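Omo opens its new cookery school in Resden

July 20, 2026

For immediate release

Well, we've done it. After three years of evening classes in borrowed halls, Omo has a home of its own, and I get to write the press release because I talked the most at the planning meetings.

The new school is in the old Ersoy building in Resden, a short walk from the station. We teach plain home cooking to adults who never quite learned it, or who did and got bored of their own dinners. Soups, flatbreads, a decent roast, what to do with half a cabbage. You don't need any experience and you certainly don't need your own knives (please leave them at home, the bus drivers get nervous).

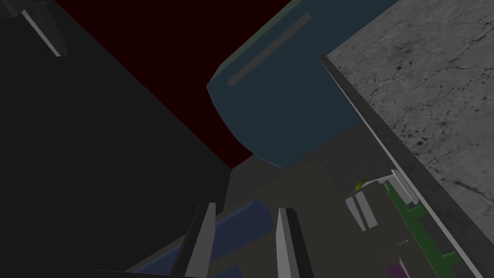 Bookings for the autumn term are open now. The beginners' course runs for six evenings, and there's a Saturday version for people who work late. We've kept the groups small so that everybody gets a proper go at the hob, and you take home whatever you make. Bring a tub with a lid that fits! Last winter I lost an entire lentil stew to the floor of the number 3 bus and I still think about it.

We're also starting a bread morning, which is something our regulars have been nagging me about for ages. It begins early, it's noisy, and there's toast at the end. I'll be teaching the first few myself, so do come and say hello.

How we paid for it

Most of the money came from the people who already cook with us. In all, 103 past students chipped in, and between them they raised £3824, which went on the plumbing (all of it, every last penny, and don't get me started on the drains). Inico, the builders' merchant down the road, then gave us another £2000 towards the floor. I rang them to say thank you and ended up talking about pastry for half an hour.
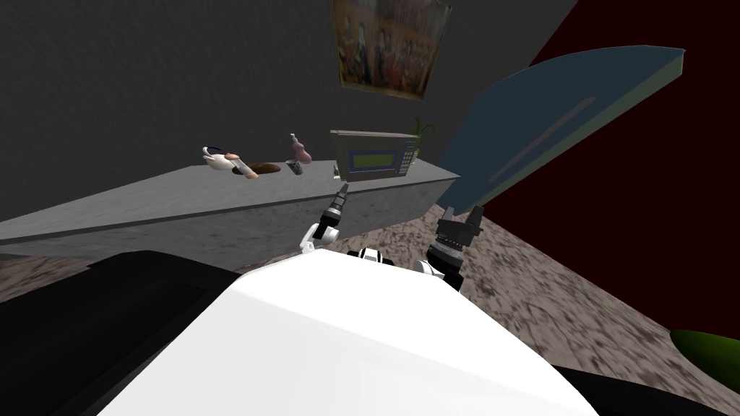 What's coming up

The first classes start in September, and in December we'll have a run of festive evenings with mince pies, red cabbage and a nut roast I'm rather proud of. Those always fill quickly, so get your name down early if you fancy one.

Gift vouchers are on sale at the front desk and don't run out for a year. If money's tight, ask us about the reduced places. There are a couple on every course, and you won't have to fill in a form or explain yourself.

Press visits

Reporters are welcome at any class, as long as they're happy to peel something. Please contact the Omo office in Resden to arrange a time, and let us know about allergies when you do.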